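4. Long throw-ins and what the two sides did with them

4.1 Why the throw-in deserves its own section

Corners and free kicks have had plenty of attention, and rightly so. The throw-in has been the poor relation, which is a great pity when you think how often one comes round. Anyone who has stood on the touchline at a wet league match in this part of the pyramid knows how the noise rises when the full-back starts drying the ball on his shirt. We wanted to find out whether that noise is earned.

The sample covers 18 matches played by Flurkivbridge and Nudham, the 2 clubs described in Section 3, and gives us 554 throw-ins taken by either of them in the attacking half. Throws by their opponents were logged as well but are left for a later paper. Each throw was coded from the touchline by one of us and again from the club's match video by Nhung Cù, who had not seen the first set of notes. Where the two readings differed we watched the clip together until we agreed, and on a handful of throws at the Claeys End (where the floodlight pylon hides the corner of the box) we never did. Those are marked as unclear and kept in the total.
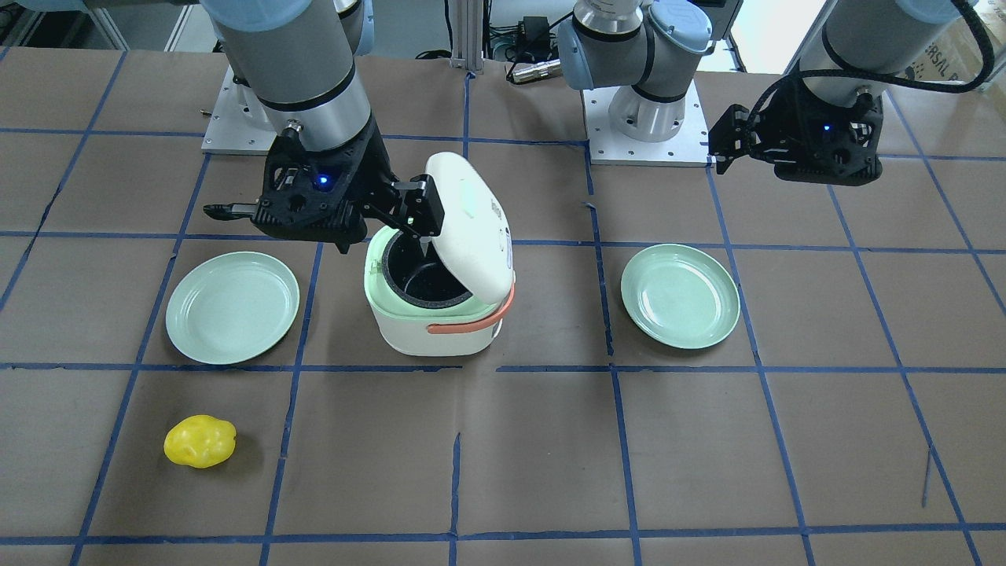 Figure 3. Rice cooker with its lid open, two pale green plates and a yellow bell pepper on a taped brown paper surface, with two robot arms.

4.2 Coding

We used the Jarnetov sheet, with two changes. The original asks the coder to put down where the ball lands. In windy conditions, and with a scrum of bodies at the near post, the landing point can be hard to call, so we wrote down the first touch instead and who made it. The second change is that we added a column for the wait, by which we mean the time between the ball going out and leaving the thrower's hands. This turned out to be the most rewarding column on the sheet!

A throw was called long if it was aimed into the penalty area without a bounce. It was called short if it went to a team-mate's feet or chest outside the area. Anything hurled up the line for a winger to chase was put in a third group, which the Nudham players call "hopefuls", and we have kept the name because it is so exact. The players themselves had no part in the coding, although several of them asked after it every week.

Retention was judged in the same way for all three groups. If the throwing side still had the ball after its second touch, the throw was counted as kept. This is a generous test. A centre-forward who wins the flick-on has made the first touch, but if the second ball drops to a defender the throw is lost, however good the header was.

4.3 Flurkivbridge: the long throw as a habit

Flurkivbridge are a joy to study, partly for the plain commitment of it. Whenever the ball went out level with the area, on either side, the right-back trotted across to take it. Both centre-halves came up. The goalkeeper moved out to the edge of the centre circle. Everybody in the ground knew what was coming, the opposition included, and it still caused bother.

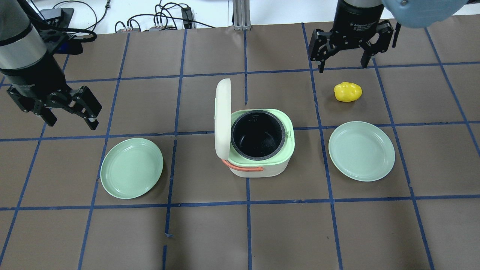
What surprised us was how little of the bother came from the first ball. The opening header was usually won by the defending side, as you would expect when they are facing the play and the throw has no great pace on it. The shots came afterwards, from loose balls on the edge of the box, where Flurkivbridge kept a midfielder waiting for just that. In the early matches this player stood central. From the turn of the season he moved towards the side the throw had come from, and the team began to pick up many more of the half-clearances. The manager told us that the move had been suggested by the player himself, at training, after he had grown tired of watching the ball drop in front of the other team's bench.

There is a cost. With both centre-halves forward and the right-back by the flag, a clean clearance left the side badly short at the back. We logged each of these breaks and found that opponents with a quick forward left up the pitch got away more often than those who brought everyone back to defend. It sounds obvious put like that, yet most visiting sides did bring everyone back. We think the long throw scares teams into defending it in the way that suits the thrower best.

4.4 Nudham: keeping it simple, keeping it quick

Nudham took the opposite view. Their coach likes the ball back in play before the other side has turned round, and whoever is nearest picks it up and throws it. The home ground helps, with a low wall close behind the line so that the ball seldom runs far. On the best afternoons it was thrilling stuff, with the ball out and in again before the linesman had his flag down.

Quick throws were kept far more often than slow ones. The pattern held at home and away, on good pitches and bad, and whether Nudham were winning or losing. It weakened only in the closing stages of matches in which they led, when the quick throw was given up altogether and the left-back was booked twice for his trouble.

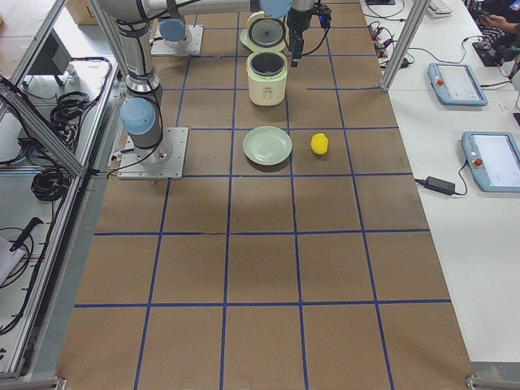
Figure 4. Table marked into squares with blue tape. The rice cooker stands at the back in two parts, with a black gripper to the right of the lid.

The coach was kind enough to let us sit in on a session in July, before the second season began, in which the players practised nothing but throw-ins for the first half of the evening. There was some grumbling. The drill was a plain one: a ball is rolled out, the nearest player gathers it, and two team-mates must move in different directions before it is thrown. If both move the same way the group starts again. By the end they were quick at it and, as far as we could tell from the shouting, rather proud. We would love to see this drill tried elsewhere, especially with younger age groups, who are too often told only to keep both feet down and throw it up the line.

4.5 The crowd

We did not set out to study supporters, but they would not be ignored. The biggest gate in the sample was more than 700, for the derby, and on that night the home end counted aloud through every Flurkivbridge run-up. The throws were slower than in any other match. We cannot say that the one led to the other. The pitch was heavy, the ball needed more wiping than usual, and the visiting captain had asked the referee to watch for foul throws. Still, the thrower said afterwards that he had found himself waiting for the crowd to finish, and we are inclined to believe him.

Crowd noise also affects the coders. Nhung Cù, working from video with the sound off, marked fewer throws as dangerous than the coder on the touchline did. The gap was widest for Flurkivbridge home matches. For this reason "danger" is not used as a measure in the rest of the paper, and we would urge anyone coding live matches to leave it out too, or at least to have a second person work in silence.
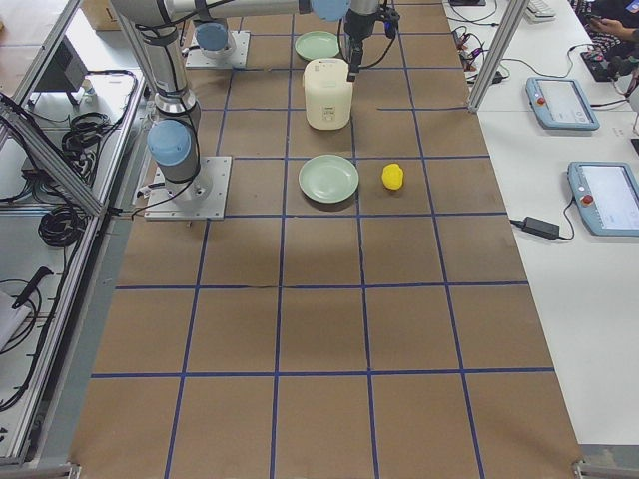 Figure 5. Two pale green plates, a cream-coloured rice cooker and a yellow lemon on the worktable.

4.6 Points to bear in mind

The two clubs were chosen for their different styles, and because both secretaries said yes. They are not a fair picture of the division. Flurkivbridge had a man who could throw the ball into the six-yard box, and many clubs have no such player -- a side without one may learn little from Section 4.3 beyond where to stand for the second ball.

Weather was noted only as dry, damp or wet. Wind should have been noted and was not, and it plainly matters to a long throw. We also changed stopwatches partway through the first season. The new one was checked against the video clock and the earlier waits were then timed again from the recordings, apart from one away match at which no video was made. The waits for that match rest on the touchline notes alone.

Lastly, our test of a kept throw stops at the second touch. Many of the best Nudham moves began with a throw that was kept, went backwards, travelled across the pitch and ended up somewhere quite different. Following these moves to their end is slow work, but we have started on it, and the first few clips are a delight to watch. The coding for that work is set out in Section 5.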